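Chapter 6
Chores and Machines

A dishwasher is a machine that does a household chore, and so is a washing machine. Both have been in ordinary homes for decades. Neither of them can pick a plate up off the table or find the sock that fell behind the basket. A person still does that part, and most of the work in a home is of that kind: picking up, putting down, turning over, folding and carrying.

This chapter asks how far machines have got with that second sort of work. We look at two settings, the home and the small workshop, and in each we keep to the same three questions. What does the job ask of the hand? What does it ask of the eye? How much does it matter if the job goes wrong?

Cloth is a good place to begin. A box has the same shape wherever you put it. A tea towel has a new shape each time it is dropped, and part of it is always hidden under another part. To fold it, a machine has to find an edge, take hold of one layer and leave the next alone, and notice when it has picked up two.
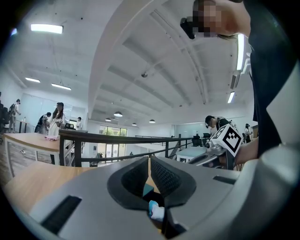 Leokadia Baran would start somewhere else. Folding gets far too much attention, she says, and a household that was offered help would ask first for someone to clear the table and wipe it, every evening, without being watched. Her point is about reliability, and we return to it in section 6.3.

Consider the trial at Gisler, a linen hire firm, which ran through July. A pair of arms supplied by Flivon was given 683 hand towels to fold and stack. It finished 537 without help. In the other 146 cases a member of staff had to step in, usually to shake out a towel that had been gripped by the middle. The staff at Gisler thought this a fair result for a first month. They also said that one person had to stay within reach of the machine all day, so no working hours were saved.

The second case is from a workshop. Sustura makes small door fittings and wanted a machine to sort mixed screws and washers into trays. The parts are hard, they keep their shape, and there are only 159 kinds of them. The machine, a Fondix sorter, has run on the night shift from its second week. It stops when it meets a part it does not know, and the morning shift deals with whatever is in the reject tray.

Before reading on, write down five chores you did yesterday. Beside each one, note whether the objects keep their shape, and whether you could have done it with your eyes shut. You will need the list for section 6.1.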